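April 30, 2020
Handheld grippers, second pair

Picked up where I left off on the jaws. The first pair had too much flex at the base of the fingers, so when you squeezed the trigger the tips splayed out before they closed on anything thin. Reprinted the bases with thicker walls and swapped the 3 mm pins for shoulder screws. The left hand is much better. The right still has a bit of slop in the linkage, which I think is my drilling and not the print.

Mass is 153 g per side without the cube. I wanted less, but the trigger return spring needs the metal plate behind it and I'm not redoing that this month.

Frida cut the new cube faces and I glued them up on Tuesday night. One face on the spare cube went on rotated by 90 degrees. Left it, labelled it, don't use it for anything that matters. Halldóra has the file with the correct layout if someone needs to make another.
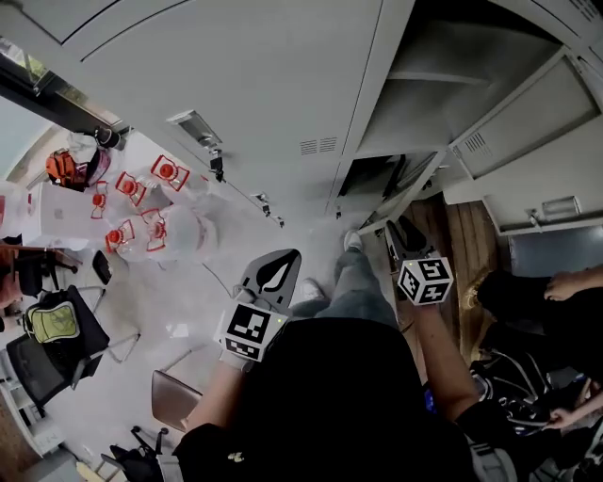
Cube tracking is the part I care most about, as everything downstream depends on getting a clean pose for each hand. The mount puts the cube close to the wrist, and the jaws stick out past it. When both hands come in close in front of the body the cubes are both in view, black markers on white, and the little green light near the top of the left cube is easy to pick out as well. Grey jaw plates are fine against the lockers, though I'd like more contrast between the two greys before we try to segment anything. Might do the next set in a darker filament.

Ran the pose script on recordings at 30 frames a second. It holds when the hands are slow. With a quick turn of the wrist it drops out for up to 3 frames and then picks up again, sometimes with the cube flipped. The flip is the annoying one. Dae-han thinks it's the solver choosing the wrong answer when only one face is visible, and that we should feed it the last good pose as a starting guess. I'll try that before touching exposure.

Other notes:

The trigger on the right sticks when you pull it all the way. Sanded the slot a little, better but not cured. Dry lube next.

Cable exit on the housing is too tight. The strain relief wants another 3 mm. Changed it in the model, not printed yet.

Ásdís tried both and said the grip is too fat for her hand. Fair comment. Will do a slimmer handle from the same base plate – the screw holes can stay where they are.

Homex order for springs and screws still hasn't shown up. If it comes while I'm away, please leave it in my drawer and don't open the springs, they go everywhere.

To do next session: last-pose guess in the solver, slim handle, re-drill the right linkage, measure jaw offset from cube on both sides and write the numbers in the front of this book. Lærke wants a working pair to take home in June, so the offsets need to be done properly before then.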